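Sock

A sock is a garment for the foot and, in most styles, the ankle and part of the calf. It absorbs perspiration, reduces chafing between the foot and the shoe, and provides warmth in cold weather. Socks are sold in pairs, although the two halves are usually identical and can be worn on either foot.

Construction

Most modern socks are knitted on circular machines as a continuous tube. The heel is formed by reversing the direction of knitting for part of the round, and the toe is closed by linking or by a flat seam. Needle counts vary with the fineness of the yarn. Heavy work socks use far fewer needles than dress socks, which look smoother and show more detail in the pattern.

Fibres

Cotton is common in everyday socks but dries slowly. Merino wool is favoured for hiking and for winter wear, and is often blended with nylon to strengthen the heel and toe. Elastane is added in small amounts, generally under 3 per cent, to help the sock keep its shape. Brushed and looped yarns give a fuzzy surface that traps air.

Lengths

No-show socks sit below the ankle bone. Ankle, crew and knee-high styles follow in order of height. Retail naming is not standardised, and a crew sock from one maker may be sold as a mid-calf by another.

Industry

Small mills often produce for several labels at once. The Trevavix mill at Nivgate ran 48 machines at its peak and listed 706 colour and size combinations in its catalogue, among them the Plesis line of plain coloured wool socks. 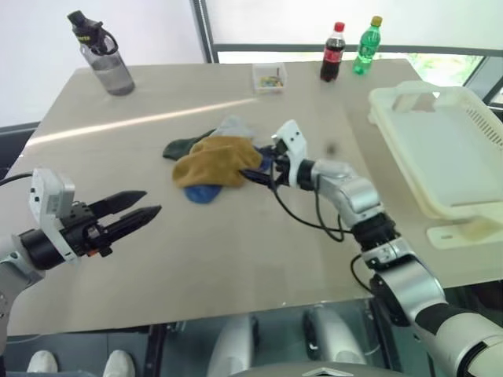 Dyed wool socks are normally washed in cool water and dried flat, away from direct heat.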